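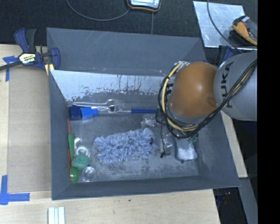
*The KUKA arm over a mixed bin: duster head, brushes, a green spoon and some clear plastic, all in together.*

## Sharing the bench with a picking arm

I've run the returns bench at Cotell in Prerkamton for years, and I love having an arm on it! We get housewares back in every shape – scrubbers, whisks, lids with no pots – and most of my day used to be bending over a tub. Now I check, I decide, and I go home with a back that still works. A few things we've picked up:

- **Clamp the bin.** Bar clamps on the back corners, snugged by hand. Ours slid once in October and we lost a morning.
- **Tape your corners.** Blue painter's tape on the tabletop shows where a tray goes back after cleaning, and it peels off without a mark.
- **Spread out clear plastic.** Cups and crinkly wrap are hard to spot against each other, even for me.
- **Keep long handles low.** Lay spoons and spatulas flat along a side.
- **Look at the cables at 7 a.m.** Follow the loop around the wrist with your eyes before you switch anything on – never after.

Frauke Rothe on the late shift writes every missed pick on a card, 204 of them so far, and those cards have taught us more than the manual did. She used to sort 1000 pieces a week by hand. These days she trains the new people, which she's wonderful at, and she's asked for a second bench.

Hand cream still lives in the top drawer, by the spare tape.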